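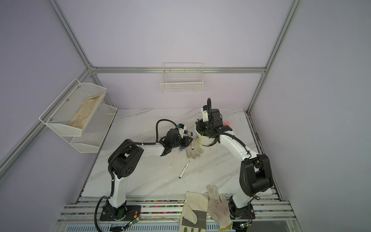

The robot arm on the right holds up a potted plant. Gloves and markers are on the table.

A Day at the Robot Lab

Do you have to tidy up before dinner? Some robots are learning to tidy up too. In January the Ellik lab in Kesham held an open day so that children and their families could see robot arms at work. The doors opened at 10 a.m. and the visit took 72 minutes, with a stop for juice.

What is a robot arm?

A robot arm is a machine that moves a bit like your own arm. It has stiff parts, called links, and places where it bends, called joints. Your arm has a shoulder, an elbow and a wrist. A robot arm has joints like these, and people who build robots often use the same names for them.

At the end of the arm is the gripper. It does the job of a hand, but it is much simpler. You have five fingers on each hand and can feel if something is smooth or rough. A gripper mostly opens and closes.

The two arms at Ellik are white and black. They stand side by side at the front of a table with a marble pattern. Each one has a black base that holds it in place. The people at the lab call the table the Donati table, after the street where the lab first opened.

How does a robot see?

A robot does not have eyes. It uses cameras. A small camera near the gripper gives the robot a close view of whatever it is reaching for. A computer looks at the pictures and works out where things are.

This is harder than it sounds. You know that a glove is a glove when it is flat, folded or hanging over the edge of a table. To a computer, those can look like three different things. It has to be shown many gloves in many positions before it gets good at spotting them.

What is the job?

The job on the open day was called "garden table." The table had garden things on it, such as work gloves and a plant in a white pot, and there were some markers with blue caps. The wall baskets were there for putting things away.

Each kind of object is a different problem:

Markers are thin and they can roll. The gripper has to line up with them before it closes.

Gloves are soft. They change shape when you pick them up, so the robot can't be sure how they will hang.

A potted plant has leaves that bend and soil that can spill. The arm has to keep the pot upright and move it gently.
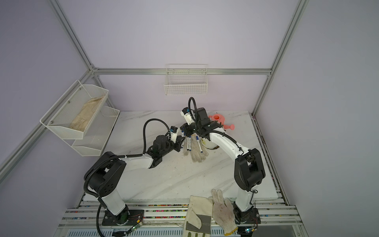 Two grippers close together over the table. The pink toy watering can is near the back.

Why are there two arms?

Try putting the cap on a marker with one hand. You can do it, but it is easier with two. Robots are the same. One arm can hold an object still while the other does something to it, or one can pass an object to the other.

Two arms can also get in each other's way. When the grippers are both over the middle of the table, the computer has to keep track of both so that they do not bump - and it has to do this the whole time they are moving.

How does a robot learn?

At Ellik, a person first steers the arms through the job. The computer saves every movement along with what the cameras saw. Then the person does it again with the objects in new places. The lab's goal for the garden table is 1,000 practice runs. After that, the robot tries the job by itself.

Robots make mistakes while they learn. They drop things or close the gripper on air. The people at the lab write down what went wrong and use it to plan more practice.

Words to know

Base: the bottom part that holds the arm in place.
Link: a stiff part between two joints.
Joint: a place where the arm bends or turns.
Gripper: the part that grabs things.
Workcell: the space where a robot does its work.

Coming to visit

The next open day will be at the Gevusden branch. It is for children ages 6 and up, and each group has room for 17 visitors. Please bring an adult. Stay behind the yellow line when the arms are moving, and ask before you touch anything.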